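Bottles We Love: The Brushstroke Label

Welcome back to the Drusance packaging gallery! If you're new, this is the page where we gather up drink bottles, snack pouches, jars and tins with labels we can't stop looking at. The collection has grown to 70 entries (we started with 13, all of them tea), and the shelf at our Claltdale studio is now so full that the newest arrivals live on the windowsill.

This one is entry 32 in the bottle section, and it has jumped straight into my personal favorites. I am a complete sucker for brush lettering. So many labels try to fit in a picture, a slogan, a mascot and a sunburst, and then along comes one huge character in black ink and I forget about everything else on the table.

Two views, both from the front: 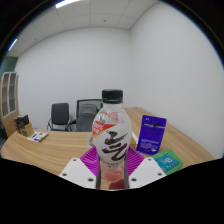

One big character, a black cap and plenty of clear plastic at the shoulders. Look at the rough, dry edges on those strokes!

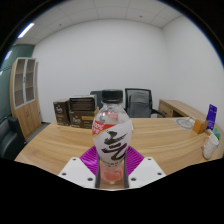
The "100%" is easy to read on the red patch in this second view, and the last stroke of the character ends in a gorgeous curved hook.

Photos: Drusance Packaging Gallery, Claltdale. Posted 1/31/25.

A few more things I love about it. The label is mostly white, so the ink gets all the room it needs, and the red patch is tucked up in the corner where it adds a little heat without getting in the way. Then there's the color down at the bottom, where the bottle narrows and the pinkish red shows through the clear plastic. Red up top, red down low, black and white in between — it's such a simple palette and it works so well.

The shape deserves a mention too. Rounded shoulders, a fuller middle, a narrower base. I've been sketching it all week for our Ikorby project, a set of paper labels for small bottles, and I keep coming back to how the wrapper follows that curve. Flat artwork looks so different once it goes around something round. If you design labels, wrap a printout around a real bottle early, even if it's just held on with tape.

Coming up in the gallery: the Phetsri jar set, which has the tiniest lettering I have ever tried to photograph, and a long-promised page of nothing but caps and lids. The full archive is up to 3540 pictures now, and you can browse it by color, shape or lettering style. Brush lettering has its own tag — start there if this bottle made you as happy as it made me!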